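Ceremony room walk-round: what I check before anyone says "I do", with comments

Skurnholm barn, hired through Jenlow for weddings, namings and the odd memorial. I take the ceremonies and I also fill in the sheet, because the sheet that comes with the hire is one side of paper and most of it concerns the car park.

Marks used: OK, NOT OK, and DOUBTFUL. I use the last one a good deal.

1. Main doors
Check: both leaves open outwards, bolts drawn, nothing stacked outside.
Result: DOUBTFUL
Comment: Both open. The left bolt drops back down by itself if the door is shut firmly. I was told this "doesn't really happen". It happened twice while I was being told. Wedge it up before guests arrive and look again when the couple are in.

2. Side exit by the musicians
Check: reachable without moving a chair, a harp or a person.
Result: NOT OK
Comment: The plan shows a clear route. The plan does not show a keyboard stand. Ask the musicians to set up a yard further forward. They will say they were told to go there. They were, and it was wrong.

3. Number of guests
Check: chairs put out match the limit on the wall notice.
Result: OK
Comment: Limit is 100 seated. The brochure says the barn "welcomes 100 and more", and I would like to know where the more are meant to go. Count babies in arms if the family want the honest figure.

4. Aisle
Check: wide enough for two people side by side and for a wheelchair; runner flat and taped.
Result: DOUBTFUL
Comment: Width is fine. The runner is the slippery sort and the tape supplied is parcel tape, which lets go of stone floors within the hour. Bring your own. If the couple will do without a runner, so much the better.

5. Candles for the unity ritual
Check: steady holders, nothing hanging above, snuffer and water within reach.
Result: OK, with conditions
Comment: The hire terms allow "blessed candles only". I asked what difference a blessing made to the fire risk and am still waiting. I use three candles on a metal tray and put them out myself before the couple walk back down the aisle. No candles on window ledges, whatever the florist has promised.

6. Incense, sage and anything else that smokes
Check: alarm type known, duty manager told beforehand.
Result: NOT OK
Comment: I have been assured that the Flella detectors "can tell the difference between sage and a fire". I don't believe it and I am not going to test it in the middle of someone's vows. Outdoors only until I see that in writing.

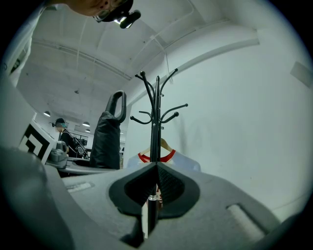
7. Lighting
Check: aisle and steps visible with the main lights down.
Result: OK
Comment: Fairy lights look pretty and show you very little. Leave the wall lights on at half. Photographers will ask for them off. Say no nicely the first time.

8. Steps to the platform
Check: edges marked, handrail firm.
Result: DOUBTFUL
Comment: Handrail moves when leaned on. "It has always moved" was the answer, as if that settled it. Older relatives giving readings should speak from the floor. I now plan it that way from the start and nobody feels singled out.

9. Arch
Check: feet weighted, top tied back, no loose greenery at eye height.
Result: NOT OK on arrival, OK after
Comment: The Ranjbar arch is meant to stand unaided. I gave it a light push and it swayed. Sandbags both sides, hidden with cloth. If the doors are to be open on a windy day, take it down altogether. A blessing works perfectly well without one.

10. Microphone and leads
Check: leads along the wall, taped at every crossing.
Result: OK
Comment: Battery changed by me. I don't trust the little green light.

11. Heaters
Check: a clear space in front, no fabric on the guards, switched off before the procession.
Result: DOUBTFUL
Comment: In December this is the first thing people argue about. Guests drape scarves over the guards the minute your back is turned. Heat the room early, then off. The hire sheet says they may be left "at the celebrant's discretion", and I take that to mean they'd like it to be my fault.

12. First aid box and extinguishers
Check: box stocked, extinguishers in date and on their brackets.
Result: NOT OK
Comment: Box had no plasters left. One extinguisher was holding the kitchen door open. Put back, and mentioned at the office for the second time.

Left open from this visit: items 2, 6 and 12. Office to reply by Saturday. I shall look at the side exit again myself whatever the reply says.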